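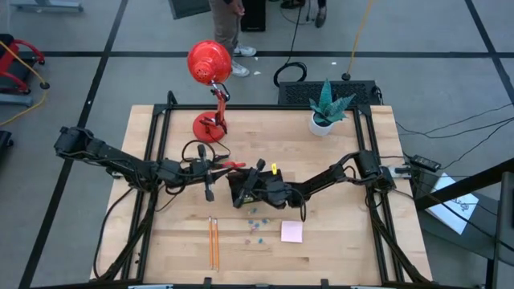

**Subject: Finish for shared butcher-block tabletops**

**w.alcantara** wrote:

The Waston building office is reviewing the care of its butcher-block worktops before the June inspection. Current guidance calls for mineral oil at regular intervals, with all items removed from the surface beforehand. Members are asked to comment on one point in particular, namely items that remain on the wood for long periods. The table at the top of this post has a desk lamp with a round weighted base at one back corner and a potted succulent at the other. I would like to know whether such items should be permitted between treatments - and, if so, on what kind of protection.

**jhuet_dokness** wrote:

At Dokness we do not permit plants on oiled wood. A small pot holds moisture against the surface, and the resulting ring cannot be removed without sanding. We refinished 12 tops last year, and the cost came to $463 in abrasives and oil alone. Lamps are permitted with a felt pad under the base.

Jérémie Huet

**prasertsri_facilities** wrote:

I respectfully disagree with the previous post. A glazed saucer with cork beneath it is sufficient, and succulents require very little water. Our site has kept plants on its tables for years under this rule. In our experience, the greater source of damage is the lamp. Weighted bases are dragged, and grit trapped under the felt scratches the finish.

**jhuet_dokness** wrote:

The saucer is acceptable in principle. In practice, saucers are borrowed and not returned. I would still prefer a windowsill.

**bench_66** wrote:

Has the office considered a hard wax oil? Prosatent moved its tables to one and allows 20 days before heavy use. Water marks have been fewer, although spot repairs are more difficult to blend.

**w.alcantara** wrote:

Thank you for these replies. The draft will allow plants on a saucer with a cork pad, and lamps are to be lifted when moved. Mr. Huet's objection will be recorded with it. The question of hard wax oil remains open, and I would welcome the name of the product Prosatent uses.

Wanda Alcantara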